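Search the notebook
Enter keywords Go

February, 4.10 pm
Natalina Farina

Drying notes, continued from the page with the tea stain.

The Dunamau dehydrator is back from repair and still runs hot at the rear. I put the spare probe on the back shelf and got 11 degrees over what the dial claims, which explains the beetroot we threw out last month and possibly the apple leather that had to be chiselled off its sheet. The repair note says "tested, no fault found". I have filed it with the other fiction.

Set the dial at 85 for the blanching bath (that one does tell the truth) and left the dryer on its lowest mark. Red onion in the first batch, sliced on the Fabbri at setting 3. Setting 2 gives prettier slices that turn to confetti when you try to lift them. Setting 4 gives something you could resole a shoe with.

Batch 1107 went in before lunch. Weighed it at noon and again at two. It was losing weight nicely and then it stopped, and I spent a good while blaming the onions before I noticed that the door seal had folded over on itself at the bottom corner. Unfolded it. Weight started coming off again. I would like those two hours back.

Things I still don't know:
- whether the lemon juice dip does anything for colour or just makes the onion taste of lemon
- why pear goes leathery at the core end first
- who keeps moving the good tongs

Sandro wants everything rinsed in the sieve-bottomed trays from now on. I've no quarrel with it, except that small pieces wedge themselves in the mesh and have to be evicted with a brush. The larger cuts behave. For anything smaller than a fingernail I'd still use muslin, and I have said so, twice, once in writing.

Storage is the weak spot. The Trinuver jars seal well but take up a whole shelf, and the lids have started wandering between sizes. Clear packets are easier to stack and you can see what the colour is doing without opening anything. Against that, light gets in, and pale things go brown at a speed that feels personal. Compromise for now is clear packets kept in the dark cupboard, with the door shut, by everyone, including whoever it was this morning.

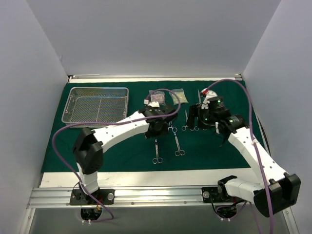

Sandro Carbone: The cupboard was me, sorry. On the lemon juice, I'd drop it for onion and keep it for pear and apple. Could you also try one lot with the shelves swapped halfway through? If the back is that hot, the front half must be coming out underdone and we're averaging two wrong answers.

Fair. Will swap shelves on the next batch and weigh front and back separately. Need a second set of labels from the Flilto drawer, if there are any left, and a pen that works.

Seal checked again at five. Folded over. Have wedged it with a bit of card for tonight and written DO NOT TIDY on the card.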